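Association Grernov – cinéma indépendant
Compte rendu de la réunion du 17 novembre 2020

Présents : Narayanan Pai (président de séance), Châu Huỳnh, Lavanya Naidu, Saranya Acharya
Excusée : Lovisa Bråten

1. Sélection du court métrage
Châu Huỳnh présente l'état des inscriptions : 30 films reçus, dont six hors délai. Les films hors délai ne seront pas examinés. La durée maximale reste fixée à 15 minutes, générique compris.

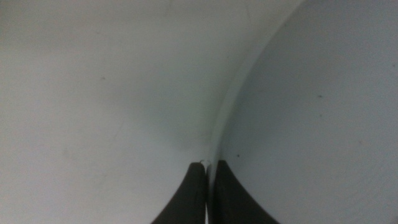

Deux doigts de pince devant une surface claire.

2. Diffusion en ligne
Funholm propose d'héberger les films pendant 21 jours. Saranya Acharya demande que les sous-titres français soient fournis par les ayants droit. Narayanan Pai souhaite relire le contrat avant signature, en particulier la clause de territoire. Point reporté.

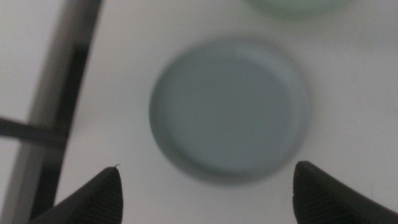
Coupelle ronde sur surface blanche.

3. « Nyaga »
Le distributeur Carnix accepte une projection unique du long métrage en janvier, en salle ou en ligne selon les règles sanitaires. Lavanya Naidu contacte la réalisatrice pour un échange avec le public après la séance. Tarif inchangé pour les adhérents.

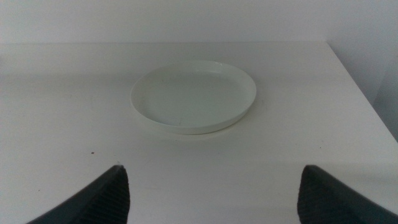
Le texte de présentation est à raccourcir, la version actuelle ne tient pas dans le programme. Châu Huỳnh s'en charge et l'envoie à Lovisa Bråten pour la mise en page.

4. Divers
L'affiche de l'an dernier ne sera pas réimprimée. Saranya Acharya met à jour la liste des contacts presse.

Prochaine réunion en janvier, date à confirmer par courriel.
Secrétaire de séance : Lavanya Naidu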